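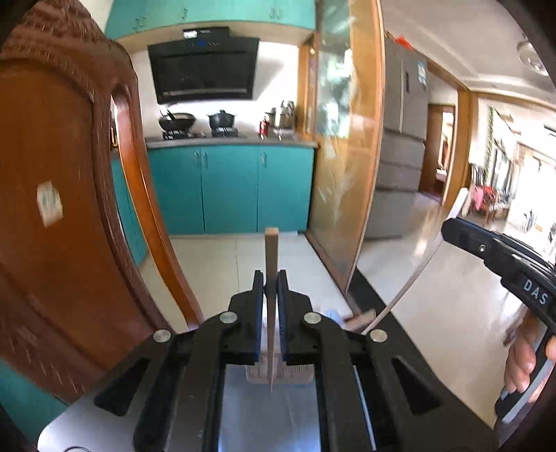
The Failure Rate You Print and the One You Have

By Judite Matos
May 11, 2018

In April a gripper dropped a pot lid on a kitchen floor in front of eleven people, and the company that built the arm called it an outlier. I was one of the eleven. I have spent a good part of my working life writing up equipment faults for insurers, and I have heard that word used for boiler leaks, elevator doors and a forklift that went through a wall. It usually means the speaker would like to change the subject.

The arm was Nordin's home model, the one meant to put dishes away and stir what's on the stove. Its grasping software had been trained by Plunik on recordings of people working in real homes with hand-held grippers, the same two-finger shape the robot wears. The idea is sensible. A person knows how hard to squeeze a chopstick, and if you record enough people squeezing enough chopsticks, the machine may pick some of it up. Plunik says its system completed 93 percent of grasps in testing. It says this on the first page of its brochure, in large type.

What sort of grasps? I asked Naveen Rana, who ran the tests, and to his credit he sent me the list. There were 64 objects. Sticks, spoons, small boxes, a sponge, a plastic cup. Nearly everything on it was light, dry and at room temperature. A pot lid was on the list too, a cold one, lifted from a bare counter by a clean gripper.

The lid in April had been sitting on a simmering pot. The fingers closed on the knob, the arm rose, and the lid began to turn. The gripper reported a firm hold for the whole of the time it was slipping. I have read the log. The finger position hardly changed, so as far as the software knew, nothing was wrong. It carried on toward the counter holding the lid by one edge of the knob and let the thing go over open floor. The glass broke. Joar Dahlgren, who was standing nearest, got hot water on his shoe and was fine.

Nordin's report runs to 12 pages and spends most of them on the knob. It was smooth. It was an unusual shape. There was steam on it. I would like somebody at Nordin to cook dinner and then tell me how unusual it is to find steam on a pot lid.

My quarrel is with the figure of 93 percent, and with what people are being asked to do with it. Say it's right. Seven grasps in every hundred fail. If the item is a sponge, you pick up the sponge. If it's a pan of oil, you call someone. Averaging those together gives you a number with no use in it at all, and yet it's the only one a buyer gets to see.

Gunvor Sjöberg, an engineer at Salaletti who has looked over the same log, thinks I'm being hard on them. Her view is that every grasping system starts with easy objects, and that recordings made in lived-in homes, with their narrow counters and bad light, are already a big step up from a bench in a lab. I accept the second part. A home is a better teacher than a bench. But a person holding a gripper by hand feels the slip through the handle and tightens up before thinking about it. Unless something in the tool measures that, the recording shows a steady hand and leaves out why it was steady. The robot inherits the calm and has no idea what it was for.

She also says slip sensors are coming. They have been coming for as long as I've been reading these reports. Iler sells one now, and Nordin looked at it and decided against it on cost. That decision gets one line in an appendix.

Shigeru Yoshida, who speaks for Nordin, told me the next release will refuse to lift anything from a lit burner. Fine, I suppose. That deals with the lid. It does nothing for the casserole that came out of the oven a minute ago, or the wet jar, or the knife with butter on its handle, all of which the arm will still believe it's holding until it isn't.

I'd ask for two things before one of these goes into a kitchen with a child in it. Publish the failures by object, with what was dropped and from how high. And run the test again with the stove on. Yoshida said he would pass that along. I wrote back to ask who to, and I am waiting to hear.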